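Cable slack and the minimum bend radius

I rewired the network cupboard in May and got the slack wrong twice, so these are my notes on it, mostly for my own use the next time I move house.

The rule of thumb for plain four-pair cable is a bend radius of four times the outside diameter. Mine measures 6 mm over the jacket, so 24 mm, or a curve you could lay round the rim of an egg cup. Patch leads with stranded cores will take a tighter turn without complaint. Solid core won't, and solid core is what goes in walls.

My first attempt had no slack at all. I cut each run to length, punched it down, and then found the panel could not be tilted forward to reach the back. Two of the runs had to come out again. For the second attempt I left 200 mm on everything and pushed the surplus behind the panel, where it folded into a flat zigzag with a kink at each turn. One port dropped to 100 Mbit/s and stayed there until I re-terminated it past the last kink.

What works is a single open loop, tied loosely at one point. A loop can open and close as the panel moves, and the bending is spread along the whole curve. A zigzag puts it all at the folds.

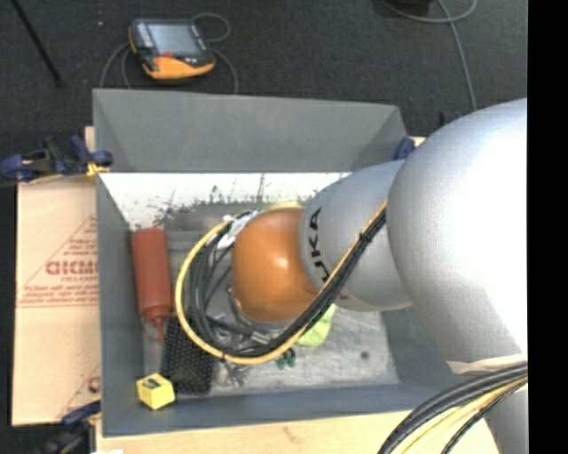 Black and yellow cables in a wide loop, yellow on the outside.

On ties: hook and loop tape, 2 cm wide, done up so the bundle can still be turned by hand. Nylon ties pulled tight will dent the jacket, and the dent stays after you cut them off. Arlo Kasprzak wrote to say he uses waxed cord. I tried it and my knots slip.

Conduit is a separate matter. I keep to 40 per cent fill by cross-section and pull everything in one go. Adding a cable later drags on the ones already there, and you can't see the damage.

Still to do: label the far ends, and replace the grommet where the loft run comes through the ceiling – the present one is a size too small.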